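Caps are harder than pens

I went to the Plodero test room in May expecting to write about arms. I came away with two pages of notes on fingertips, and a new respect for anyone who has ever put the lid back on a marker without looking.

The task sounds like a joke. Two arms, a bunch of markers, a bunch of caps: put them together. Mahnaz Naseri picked it to compare gripper fingers, and she runs every set 49 times before she'll say a word about it (I tried to get an early opinion out of her, no luck!). The left arm takes a marker, the right one goes after a cap, and you stand there holding your breath like it's a penalty kick.

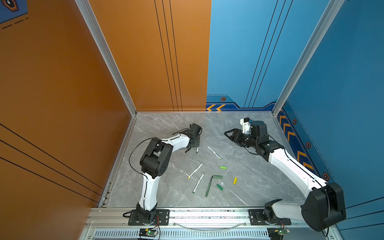
Left arm holding a marker, right gripper open, caps still on the table.

What surprised me is how much the shape of the barrel matters. A fat marker forgives a sloppy grip. Anything slimmer wants to roll between the fingers, and once it tilts a little, the cap has nowhere to go. Mahnaz has 13 finger designs in a drawer, and my favorite, a soft ridged one from Lahlou, was great at holding on and terrible at letting go.

Then there are the wrist cameras, which I love. You get right up close to whatever the fingers have hold of, and suddenly a pen looks as big as a lamppost.

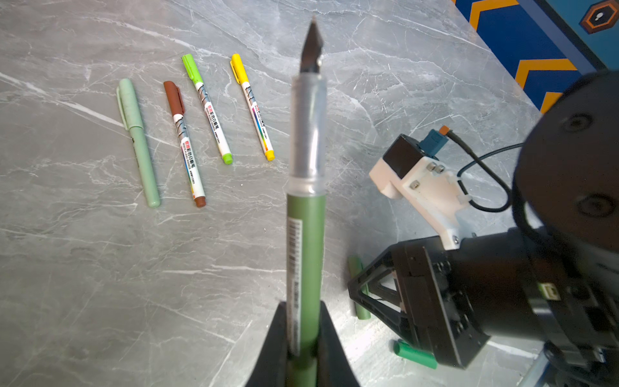
Kieran Moynihan thinks I'm too easy on those cameras: up that close you lose your focus right where you need it, he says, and he'd spend the money on a second fixed view before buying another set of fingers. Mahnaz wants both, and she's trying the Zollunent fingers next.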